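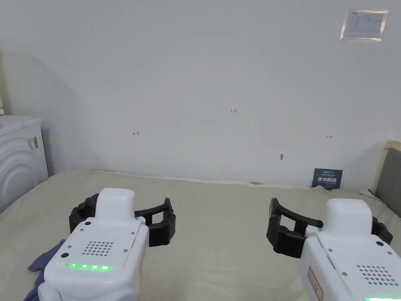
Bed-making, hand-held grippers, bedroom rig

Sunday, July 21, 2024

Purpose: decide whether the bed task stays on the Clelura chore list for the fall or gets dropped with ironing. Working the bare mattress first, sheet after.

Setup

Bed against the off-white wall, headboard to the right, washer to the left. Two hand-held grippers, left and right, black jointed fingers. Both LED strips green at the start. Wall marks left as they were, including the red 123 and the arrows on either side of it. The far edge of the mattress is rumpled where it meets the wall and I did not smooth it. A real bed looks like that and the policy will have to cope.

Log so far: 147 episodes kept for this task since March. The Kinnear set has 2,246 across all chores, so bed-making is still a small share of it.

Procedure used today

Fitted sheet dropped in a heap at mid-mattress. Find a corner by the elastic, pinch with one gripper, follow the hem with the other, carry to the near corner at the headboard end, tuck. Repeat for the other near corner, then the two at the wall. Time limit 200 seconds per attempt. Stop on limit, on a dropped corner that goes over the side, or on any finger fault.

Observations

1. Near corners are fine. The fingers open wide enough to take the hem and the thickness of the elastic together, and the pinch holds while the other hand travels.

2. Far corners are where the time goes. The wall leaves no room to get a finger behind the mattress. By hand you push your knuckles down the gap and the mattress moves over. The gripper housing is boxy and touches the wall before the fingertips are low enough. Tilting the wrist helps on the left side. On the right the headboard gets in the way of the same tilt.

3. Hem following works on the straight runs and fails where the sheet doubles over. The operator can't feel the second layer and neither will the policy. Wrist view does not separate layers of a pale sheet on a pale mattress. Suggest repeating with the dark sheet before blaming the fingers.

4. Smoothing with closed fingers leaves lines. Smoothing with open fingers drags. Best result was one gripper holding the hem at the headboard end and the other pulling from the foot, no contact in the middle at all.

5. Arm fatigue on the operator's side is worse than for laundry loading. Reach to the wall is long and the housings are held out the whole way. I took breaks after every 4 attempts and would write that into the protocol.

Comparison with replay

Ran the March policy on the fixed arms at the Flevwood bench, same sheet. It finds a corner and lifts it. It tucks a near corner if the corner happens to come up with the elastic facing down. It has not put on a far corner. When it loses the hem it goes back to the center of the bed and starts again, and runs out the clock doing so.

So, for the list: loading the washer, yes with supervision. Folding towels, yes, slow. Stripping a bed, probably, we have not scored it properly. Making a bed against a wall, no. Making a bed with clear floor on both sides is a different task and I would list it separately.

Wilma McIver thinks narrower fingertips solve item 2. I think they solve half of it and make item 1 worse. The Fendari tips are in the drawer, so we can find out.

To do

Dark sheet, same protocol.
Fendari tips on the left gripper only, far corners only.
Pull the bed a hand's width off the wall and rerun, logged under a new task name.
Score stripping.
Ask Wilma whether the 200-second limit applies to operators as well or just to replay. The sheet in the binder doesn't say.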